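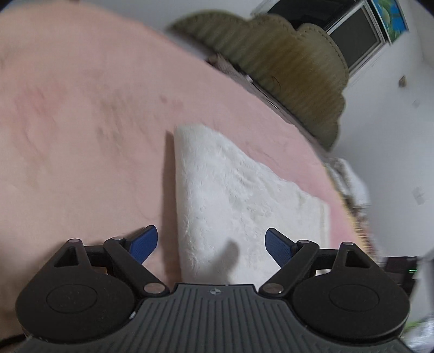

Zixuan Bai wrote in to ask whether soft pads are worth the bother on a hand-held gripper, when the hard ones that come with it seem to pick up everything already. I think they are, at least for towels and other fluffy things, and you can find out for yourself in an afternoon.

Start with a towel on a blanket – cloth on cloth is the hard case, and a bare table will flatter any pad you own. Fold it the same way each time, open the fingers wide, come down over the folded part and close slowly until the pads meet the cloth. Lift, hold, set it back down. Do 30 grasps with one pair of pads, then swap and do 30 more, and please write down every slip, even the ones you feel were your own fault!

Check the pivot pins before you change pads. A loose pin lets the fingers close crooked, and I once blamed a perfectly good set of Vosari pads for that – a whole evening gone.

Search this site Enter keywords Go

Contact Barry Hebden | © Akwood | Back to top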